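Thread on tabletop steaming, mostly about pots, trays and dishes. Notes from a small kitchen.

1/ I replaced a bamboo steamer with a stainless pot and a glass lid last February. The bamboo was fine. It took up a shelf and went musty in a humid apartment.

2/ Water level: 10 millimeters below the rack, no higher. Boiling water that reaches the food makes the underside of a bun gummy.

3/ Glass lids drip. Condensate collects near the center and falls on whatever is under the knob. Put the food off center, or tie a thin towel over the lid with the corners folded up.

4/ Frozen buns from Jito: I start them in cold water and pull them when a probe in the middle reads 78 C. Fresh dough goes in over water that is already steaming.

5/ Leave the lid cracked for a minute before lifting it. A sudden temperature drop wrinkles the skin.

6/ Dish choice. A shallow bowl with a wide rim gives your fingers a place to hold it. Deep bowls trap moisture at the bottom. Filau sells one I like. The Beltach version is heavier and stays hot longer, which I count against it.

7/ Serve on a tray with rounded corners. Square ones collect crumbs in the corners and I end up cleaning them with a toothpick.

8/ Pot on the left, tray in the middle, lid knob where you can reach it without crossing the steam. Reverse if you are left-handed.

9/ Descaling: 50 grams of citric acid to a full pot, simmer, rinse twice. Bagheri's powder works the same as the generic.

10/ Dark tabletop, cream bowl, one small white piece in it, tray with "Rabbit" in script. Lid back on the pot.

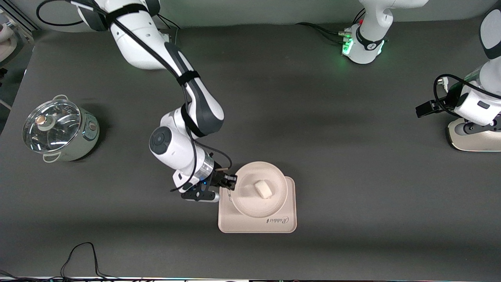
2 min read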